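Levik Finger Pad Set for Two-Finger Parallel Grippers

Item 425. Sold in sets of 2. Ships from Kimanberg.

I started cutting these pads for my own arm, back when I was burning through a pair every few weeks and getting really tired of it. The arm works a kitchen counter all day (simulated first, then the real one) and it picks up forks, cups, bottles, plates, whatever the task list says. Smooth round stuff is what kills pads. A bottle slips a little, the pad scuffs, the next bottle slips a little more, and before long you're blaming your code for something a small piece of rubber did!

So, the Levik set. You get two pads, the screws, and a hex key that I promise is the right one, because I got tired of emails about the old one.

What I like about them

They're soft at the tip and firmer toward the root, so a thin fork handle doesn't vanish into the rubber but a cup still gets held. They wipe clean with dish soap and water. Please don't use solvent. I did, once, on a pair I was fond of, and they went sticky and stayed sticky.

Fitting them

Park the arm somewhere low and comfortable, open the fingers all the way, then hit the stop and leave it on. Take the old pads off one side at a time. There's usually a ring of old grime where the pad sat, so clean that off with a dry cloth before the new one goes on. Start both screws by hand, snug them down, and go back over them once more. Don't lean on the key. The threads in most fingers are small and a stripped one will ruin your afternoon.

Now the part people skip: close the fingers slowly on nothing and look at them from the side. The tips should meet flat. If one's a hair low, loosen it, nudge it, tighten again. Then redo your gripper homing, since the new pads are thicker than worn ones and your zero will be off. If you run a simulated copy of the cell, change the finger thickness there too! I forgot this for most of November and spent it wondering why every grasp that looked fine on screen came in too tight on the bench.

Looking after them

I do 300 picks and then a wipe. After 9 wipes I pull the pads and swap left for right, which evens out the wear if your arm tends to come at things from the same side (mine does, it's mounted at the end of the counter and always reaches the same way). When you see a shiny patch at the tip, they're done. Order before that, obviously, but I never do either.

Will they fit mine?

If your fingers have the two-hole pattern on the inside face, yes. If they have the single center hole, you want the Trịnh adapter plate, sold separately, and you'll lose a little bit of opening. Measure your widest object before you order the plate. Plates held by the rim are fine. A fat bottle might not be.

Returns go to the Vustville address on your packing slip. Used pads can't come back, but if a set arrives with a bubble in the rubber, send me a note and I'll mail another.
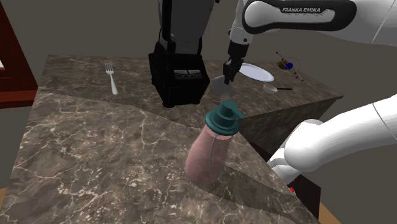 Diễm Huỳnh: Got my second set last month. The side check saved me, my left pad was sitting low and I'd never have noticed. Could you sell the screws on their own? I dropped one behind the cabinet and it's living there now. Also, swapping left for right did help, but I had to home the gripper again after each swap, so maybe add that to the page.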